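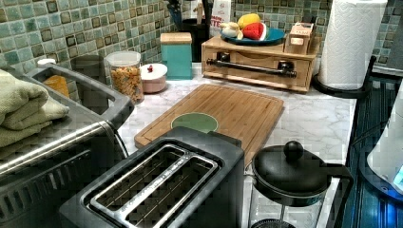 Kitchen counter with a two-slot toaster, a French press and a bread box.

Cavby Counter Perception – data card

Summary
Cavby is a set of still color views of home kitchen counters, released with the software used to label them. It supports work on object detection, slot and handle finding, and grasp planning in crowded spaces. Version 3 replaces the August release.

Contents
Each view comes with object masks, a class list and a plain-text note on surface type. Clear and shiny items, such as glass carafes and metal plates, carry a separate "reflective" tag. Depth is not included.

Labeling
Two annotators mark every view independently. Where their masks disagree by more than 8 pixels along an edge, the view goes to Songül Kaplan for review. Items hidden in part are labeled by their visible area only. Play food is placed in its own class and must not be merged with real food.

Use with the planner
The loader writes scene files that the Laltby planner reads directly. Set the batch size to 2 on machines with limited memory. Planning stops after 100 failed samples and returns an error code – this limit can be changed in the settings file.

Known limits
Dark utensils against dark tile are often missed by the baseline detector. Partly covered lettering is not transcribed.

Maintainers
Fiachra Nic Aodha (loader and planner bridge)
Perihan Dönmez (labels and class list)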